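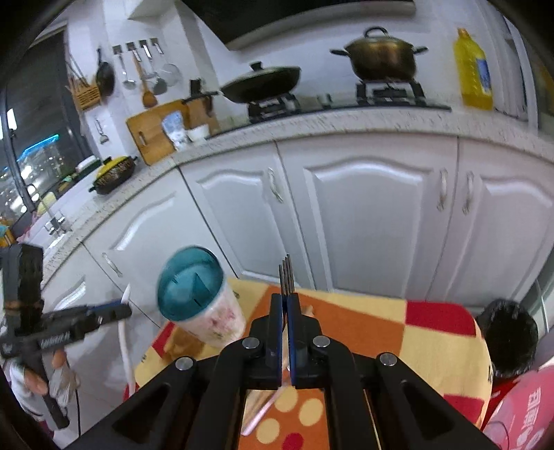 kindov

Plulov table list

Plain list of what ends up on the kitchen table and where it goes afterwards. One CSV, one notes file, this readme. Started it at Tarnbridge when we were arguing over what to call the egg flip. Still arguing.

Status: usable, patchy. Last proper tidy was September.

What's in it

265 rows. One row = one thing, one spot. Same fork on the table and later in the drawer is two rows, so don't add rows up and think you've got a cutlery count. After merging duplicates it's 146 separate things.

Files
plulov_table.csv - the list
notes.txt - colour names, odd ones, gripes
README - you're in it

Columns

item - everyday name, lower case. fork, ladle, chopstick, mug
material - metal, wood, ceramic, plastic, mixed, unsure
colour - main colour first, then the second if it matters
pattern - floral, checks, dots, words, none
spot - table, bench, hob, rack, drawer, cupboard, sink
goes_with - lid, pair, set. blank if it lives alone
note - free text, keep it short please

Seven columns, yes, I know the first version had more. Dropped "size" as everyone had a different idea of a big spoon.

How to name things

Use the word you'd yell across the kitchen. "Stockpot" is fine, "vessel" isn't. Wok is wok, not frypan. Pot with its lid on is one row with lid in goes_with. Lid by itself gets its own row.

Tumblers and mugs are seperate. A tumbler has no handle for us. The one with the teal lid goes in as tumbler, plastic, teal/white, floral. Don't put the arrow on the lid under pattern, put it in note.

Straw or stick: if you can't tell, write "stick or straw" and leave material as unsure. The pale pink one is down like that. Better than guessing, we had a whole batch of guesses in the Katiyar rows and had to redo the lot.

Chopsticks go in singly. Pairs sound sensible until there's an odd one, and there's always an odd one. So five loose chopsticks = five rows, goes_with says set.
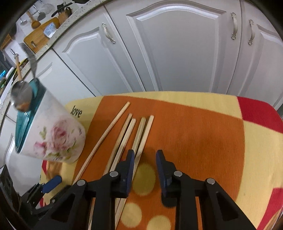 Chopsticks, rose mug, ladle. The "love" corner is top left.

Colours

Short list only: white, black, blue, teal, green, pink, red, orange, yellow, brown, bronze, silver, clear. Bare wood is "wood", no shades. Teal is its own thing, not blue and not green, please stop changing it.

Rose mug is the usual tripping point. White outside, teal inside. Goes in as white/teal, floral. Not teal/white, that's the tumbler order and means lid first.

Orange, yellow and red pattern under everything: checks or dots? Both. Write "checks, dots". If you can read the word on it add "words" as well. Use "table cover" for the item, fine for anything flat that other stuff sits on.

Spots

"Table" beats everything. If it's on something that's on the table it's still table.
Bench means the stone benchtop, the speckled one. Cutting board, knife block, that sort of thing.
Hob is for pots sitting on the burners, lit or not. The wok and the bronze stockpot are both hob.
"Rack" covers anything hanging, even if it's only a hook. Ladle with the wooden handle, mesh strainer.

Cupboard handles aren't items. Someone listed them. Took them out.

Known problems

- material is weak for anything silver. I put metal and moved on
- "spatula" and "egg flip" both in there, same thing half the time
- a few notes still in all caps, sorry
- Tarnbridge and Katiyar rows aren't marked apart, they should be. 2 kitchens, one file, my fault
- drawer rows are thin, got bored
- blank pattern used to mean none, now it means not checked. Old rows not fixed yet

Adding rows

Open the csv, add at the bottom, don't sort. Sorting wrecks the diff and I can't see what changed. Check the colour is on the list. Spell it colour, the script wants the u.

If an item has no name you can settle on, put "thingo" and describe it in note. Will fix latr.

Using it

Do what you like with it. Labels for the shelves, packing list for a move, whatever. Mention Plulov if you pass it on.

2 comments · 7 shares

More from Kindov
Plulov drawer list (draft)
Tarnbridge pantry labels
Katiyar shelf notes

Contact Kindov | © Kindov | Back to top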